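Fanumine – Handling Group
Contract Position: Failure Analyst, Gripper Slip (fixed term, 7 months)

Posted September 20, 2021

Background

In July the Rillovent handling program was stopped after a run of dropped and crushed items. The work is folding, lifting and placing garments and light containers on a tabletop, first with hand-held grippers and then with the arm that learns from those recordings. Of 1,162 logged attempts, 335 ended in a slip, a double grip or a closing force above the set limit. In one case the arm kept closing after the stop command and pinched an operator's glove. There was no injury. The arm has been locked out since then and will stay locked out until the cause is found and signed off.

Two explanations are open. The first is wear on the finger pads, which changes the friction between one session and the next. The second is a timing error between the recorded finger width and the video, so that the arm learns to close late and then overcorrects. Both may be true. 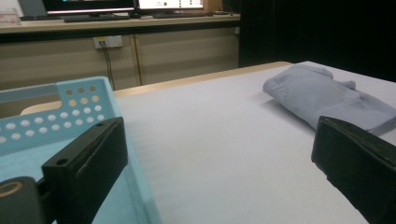 Thin-walled containers and folded clothing account for most of the failures, and the analyst will start with those.

Duties

Review the logged failures and sort them by type.
Measure pad wear and set a replacement interval.
Check clock offset between the width sensor and the camera.
Rerun the stop-command test with the safety lead present.
Write the final report for Damián Rosales, program manager.

Requirements

Three years of work in test, reliability or machine safety. Able to read and edit Python scripts. Working knowledge of lockout procedures – we will ask about this in the interview. Experience with force sensors is useful but not required.

Terms

On site at the Ibarra building, 8 hours a day. Applicants who worked on the Zatano controller must say so, as its stop logic is part of the review.

Send a resume and one failure report you wrote yourself, with client names removed, to Yolotzin Camacho, Hiring. Applications without a report will not be read.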